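Drinks shelf and the washer – quick fixes, no fuss

Updated Sun 20 September. Was going to split this into two pages, ran out of time. Drinks first, then laundry, then back to drinks for the bit I forgot.

DRINKS ON OPEN SHELVES

One kind per shelf. That's the whole trick. Tea with tea, red stuff with red stuff, green stuff down low. Small bottles up top so a kid pulling one down doesn't get a liter on the foot.

Run them front to back in lines, same drink all the way to the wall. If you mix a line you only find out when you're three bottles in and everyone's thirsty.

New ones go in at the back. Yes it's a pain. Pull the old ones forward first, wipe the strip behind, then load. Takes me the length of one song.

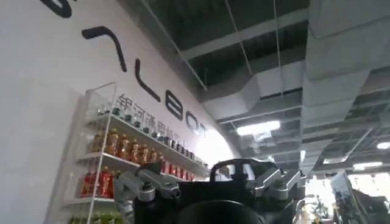 Arwel Edwards wrote in that he gave up on loading from the back and just puts a rubber band around the neck of anything older. Drink the banded ones first. Works fine for him, and no reaching.

OK might steal that. Rubber bands from the broccoli, finally a use.

Sticky rings: warm water, drop of dish soap, lay the wet cloth on it and walk away for a few minutes. Don't scrape a white shelf with a knife. I did, back in June, and now there's a scratch I look at every day.

Clear side panels – dry cloth after the wet one or you get smears. Newspaper is ok, old t-shirt is better.

THE WASHER

Front loader people, this is for you. Top loaders skip down.

Before anything goes in, spin the drum once by hand. Listen. Coins, hair clips, a lone screw, whatever. Then feel along the bottom, small socks love to flatten themselves against the metal.

After the last load of the day do it again. I rewashed the same dishcloth for a week once. A week!

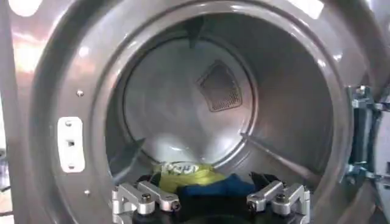 Small loads: shake everything out before you start it.

Bunched up clothes come out bunched up. Bright new stuff goes with other brights, cold, at least the first couple times. Printed shirts inside out, always. The lettering lasts so much longer, I have one from a Riltora fun run that should of been dead years ago.

Soap – you are using too much. Everybody is. Half what you think for a small load. If the towels feel stiff, thats usually the soap.

Rubber seal: pull the fold back, wipe it, get the lint out of the bottom part. Old toothbrush for the corners. Door open when you're done, all night if you can.

Back to drinks a sec.

HOW MANY TO KEEP OUT

Fewer then you want to. A full shelf looks great and nobody can get a hand in to clean. Leave a two finger gap at the end of each line so you can slide things.

Heavy packs stay on the floor of the closet until there's room. Light from a sunny window is bad for tea and juice, so pick the dim wall.

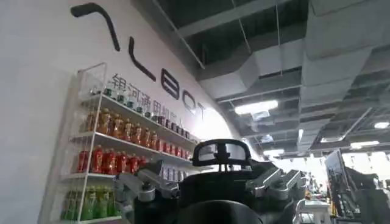 Hadiza Ibrahim asks if it's worth taking everything out of the shrink wrap at once or only as needed. Her shelf is narrow and she has 3 kinds.

Only as needed, Hadiza. Keep the wrap on the spares, less dust. Tear it at the short end and it still holds the rest together.

BACK TO THE MACHINE

Keep the top clear. Mine collects receipts, permission slips, the Gistance catalog, one glove. Then it goes into the spin and half of it ends up behind. Tray or basket on a shelf nearby, paper goes there.

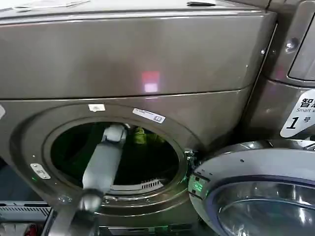

And wipe the front while you're at it. Damp microfiber, then dry, go with the curve of the door and not across it. Shiny finish shows every fingerprint. No scrub powder, no green pads.

Labels on the machine – leave them on if they have the model number. Take a picture of it with your phone now, before you need a part. Stickers that are just store stuff, warm with a hair dryer and peel slow. Leftover glue, dab of cooking oil, then soap.

Lint brush hangs on a hook by the door. If it goes in a drawer you wont use it.

Dryer sheets next time, got to go get the kids.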